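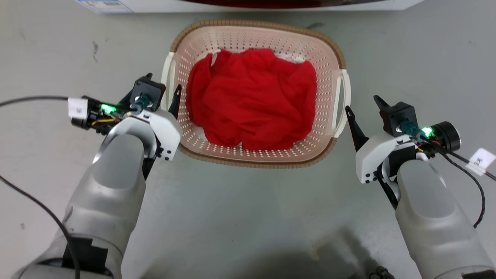 About Tirnisness Laundry

Wash, dry, fold, back to your door. That's the short version. Longer version follows, written between loads so bear with us.

Who we are

Tirnisness is a neighborhood laundry service on Laryea Street. Started by Ohemaa Tsikata and Edem Ayaaba with 2 washers and a folding table that wobbled. Table's still here. We put a shim under it. These days we look after 65 households on the weekly plan, plus walk-ins, plus the odd restaurant that runs out of aprons on a busy night.

How it works

You fill a basket. We pick it up, or you drop it off before 10 a.m. Everything gets sorted, washed, dried and folded and goes back in the same basket it came in. Your basket stays your basket. We don't pool them and we don't swap them. If a handle cracks, tell us, we keep spares in the back.

No need to sort at home. Really. People apologize for mixed loads all the time and we sort everything anyway. Pockets though, please check your pockets. Pens are the worst. Lip balm is second worst.

Reds

We get asked about reds more than anything else so it gets its own section. New red things go in alone, cold water, first three washes. After that they can go in with darks. Never with whites, never with the "probably fine" pile. If it's new, put a note in the basket or just say so at pickup. Shiny fabrics get turned inside out and hung up, they don't see the dryer at all unless you ask.

Izzati Hidayat runs sorting and wrote that rule after a bad morning with some pillowcases. We replaced the pillowcases. The customer is still with us!

About the baskets

Plastic, with holes in the sides, two handles. Bring your own or buy one at the counter. Holes matter if your stuff is damp, gym clothes and towels especially. A closed bin in a warm hallway overnight and you'll smell it before we do. Please don't stack past the rim, things fall out on the stairs and socks go missing that way. We get blamed for the socks. Sometimes fairly.

The people

Ohemaa – front counter, pickups, the phone
Edem – washers, dryers, anything that leaks
Izzati – sorting and stains
Anisa Santoso – folding, and she's fast, and she will refold yours if you do it in front of her
Kojo Darko – deliveries, afternoons and evenings

Turnaround

Next day for most loads. Comforters and anything hand-wash take two days, occassionally three in May when everybody does their winter bedding at once. Same day is possible if it's in by 8 and you call first. If you need it for a flight, say flight.

What we use

Unscented detergent unless you tell us different. No softener on towels. Bleach only on request and only on whites. Got your own detergent? Leave it in the basket with the lid taped shut, we'll use that.

What we don't do

Dry cleaning, leather, rugs bigger than a bath mat. There is a good dry cleaner two doors down from us, ask at the counter and we'll point you there.

Where to find us

Corner of Laryea and the little parking lot, side door, ring twice. Open 7 a.m. to 7 p.m. The front door sticks so use the side one until Edem gets to it. New customers just fill in the card at the counter and leave you're basket with Ohemaa.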